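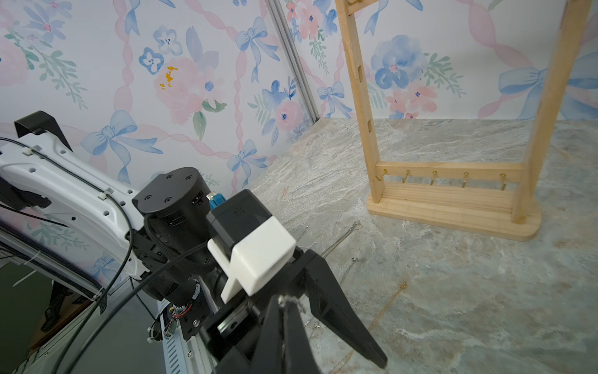 Knot in a thin silver chain, and what to lay it on while I work

Posted in Jewelry and Small Repairs
1089 views, 3 replies

I have a thin silver chain that has knotted up on itself. There is no pendant on it. It spent most of December in a coat pocket and when I took it out there was one tight knot near the clasp and a looser tangle a few inches further down. The loose part came apart when I shook it. The tight knot has not moved at all.

I work at a table with a gray marble pattern on top, streaks of white and beige and a bit of light blue. A thin silver chain more or less disappears on it. I have tried with my fingernails and with a sewing needle, and the needle slides away from me on the hard top. The room has rose wallpaper and one lamp, if the light matters.

Two questions. What should I put under the chain so I can see it and so it stays put? And is oil safe on silver? I have baby oil and olive oil in the house. The chain cost 550 when it was bought so I would like to avoid cutting a link.

Stumemier

3 answers

Kittipong Wannasri
Marked as accepted

Take it off the marble top. Put down a dark hand towel or a piece of felt, folded once so it has some give. Navy or black is good for silver. The cloth holds the chain still and you will see the links much better.

Open the clasp before you do anything else. If it is closed you are working with a loop, and some knots will not come out of a loop no matter how long you spend on them.

Baby oil is fine. One drop, put on the knot with a toothpick. Leave it a few minutes. Skip the olive oil, it gets sticky and you will have trouble cleaning it out from between the links.

Then use two needles. One is not enough. Put both points into the middle of the knot, next to each other, and move them apart a very small amount. Do this from a few different directions. You are trying to make the knot bigger. Do not pull on the ends of the chain at any point, that is how it got tight. When you can see a strand that has come loose, follow it with the needle and lift it out, then go back to the middle.

When it is out, wash the chain in a bowl of warm water with a drop of dish soap. Use a bowl and stay away from the open drain. Rinse, pat it with a soft cloth, and leave it flat overnight.

As for light, move the lamp to the side so it comes in low. Light from straight overhead shines off the silver and you can't tell which strand is on top.

If you have been at it for twenty minutes and nothing has moved, stop and do it the next day. I have bent links by being stubborn.

Bastus

Talcum powder. My mother did all of hers with talcum powder and a pin. Rub the knot between two fingers with the powder on and it falls apart. Never used oil in my life.

Gulyás

The answer from Kittipong is good. I would only add that if the chain is a snake chain or a herringbone, don't roll it or rub it between your fingers, because those kink and the kink stays. For a regular cable chain the powder is OK too but it makes a mess and you still have to wash it.

Fine tweezers can help for the last strand but not for the start. They pinch the links. If you do use them, get the kind with smooth tips.

For storage, thread one end through a drinking straw and close the clasp around the outside. It looks silly in a drawer but mine have stayed straight.

A repair shop will also do this. The one near me did a worse knot than yours sounds on a Tuesday afternoon while I waited, and charged me 4.

Comments on the accepted answer

Stumemier: It's a plain cable chain. I used a black dish towel and two needles with the baby oil. Took two evenings. The knot is out and I don't see any bent links. Thank you.

Jeseo: Does this work for gold plated? I have one with the same problem.

Kittipong Wannasri: Yes, but be lighter with the needles, the plating scratches.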